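## 4. Shrinking a wool sweater to fit

This section covers sweaters that are one size too large. It applies to untreated wool only. For superwash wool, see section 6.

1. Read the care label. Stop if the fiber content is less than half wool.
2. Measure the chest, sleeve and body length. Write the numbers down.
3. Remove metal buttons and any trim that is sewn on.

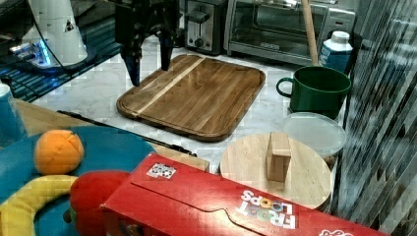

*Vutholm, 27th January*

Revised by Nilmini Biswas. The soak time in step 5 replaces the one in the first printing.

4. Fill a basin with warm water and add one capful of Himine wool wash.
5. Submerge the sweater for 20 minutes. Do not wring it.
6. Press out the water in a towel and measure again. Repeat step 5 if the chest is still too wide.

**Caution:** Shrinkage is permanent. Check the measurements after every soak.

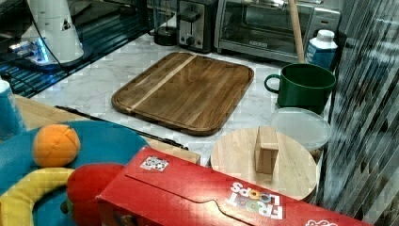 Dry the sweater flat, on a towel, with the sleeves straight and the ribbing pushed together by hand. Turn it over after 30 minutes and square the shoulders again. A kitchen counter is long enough for most adult sizes, but clear it first: a cutting board with a raised rim, left under the towel, will press a ridge into damp knit. Keep the sleeves away from a toaster or toaster oven.

**Note:** Sweaters knitted before 1995 in the Bakilana mill yarn shrink faster in length than in width. Pin the hem to the measured length before drying.

7. When dry, steam the cuffs lightly and replace the buttons.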